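Workshop notebook, Luldale BMX track
27 Dec 2024

Gate and bikes

Start gate dropped clean on 16 of 21 test runs. The other five hung on the left side. Mattes Lammers greased the left hinge and wants it checked again before the juniors ride.

Loan bikes: 9 ready to go. Two of the Boyer frames need new brake cables, and one has a bent crank — leave it on the stand.
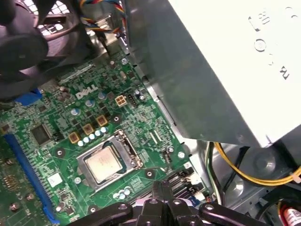 Track and sessions

Second berm is soft on the inside line. Needs packing and a day without riders on it. The Hurero tabletop is fine. Skemska sent the new number plates, but 92 is missing from the set, so I wrote to them.

Beginner session stays at an hour. Flat pedals only, full-face helmets, long sleeves. Older riders can stay on for gate practice.
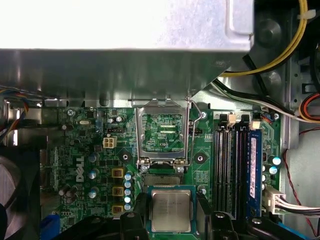 Can adults use the loan bikes?
Adults can ride the four 20-inch pro size bikes, once the juniors have picked theirs. Seat posts go back down afterward.

Still to do: cables, left hinge again, rake the last straight.

Luldale BMX workshop — contact the track office — Back to top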